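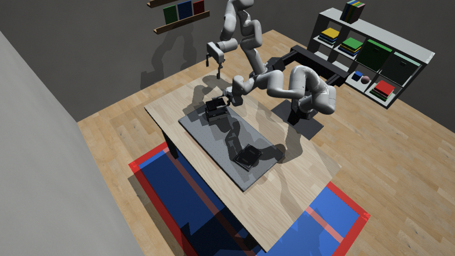 Simulation view: Histex / Atholm working group

Two-arm cell rules, minutes of the meeting of 4 February 2024
Present: Aranka Kocsis, Tamás Vass, the Bognár people on the line, and me (taking notes again, so blame me for the spelling)

1. Last minutes
Approved. Tamás wants it noted that he did send the stop-button text in November and it was me who lost it. Noted!

2. Shared space over the table
We spent most of our time on this one. The draft says only one arm may be over the mat at a time, and Aranka thinks that's too strict. In the simulation one gripper is in at the black tray while the other is held up empty over the corner of the table, and she'd call that perfectly good practice. Tamás agreed, but he wants the waiting arm to have a named parking pose, so that two programmers don't each pick their own. I like that too. We went back and forth on the gap between the arms (Bognár asked for 6 inches, Tamás for 8) and settled on 8 for now.

New wording for rule 4: "An arm that isn't handling a part waits in its parking pose, gripper open, until the other arm reports clear." Aranka will tidy it up.

3. Simulate first
Everybody is fine with the idea that a new motion gets run in simulation before it goes near the real cell. How many runs, though? The draft says 32 and Bognár said that would eat a whole afternoon. Aranka pointed out they can run overnight, and that pretty much settled it. We keep 32, and any contact between the arms sends you back to zero.

I asked whether lighting should be varied as well. The arms throw big dark shadows on the table and the wall, and the Sullia camera software has been fussy about that sort of thing for us. Tamás would rather have it as a recommendation than a rule. Fine by me, it goes in the annex.

4. Who signs off
Still open. Histex wants one signature, Atholm wants two (one of them from somebody who didn't write the program). I'm with Atholm on this, but we ran over and Bognár had to drop off the call.

To do
Aranka: clean text of rule 4
Tamás: drawing of the parking poses, both arms
Me: lighting note for the annex, and ask Histex about the second signature

Next meeting when the drawing is ready. Tamás will send the link.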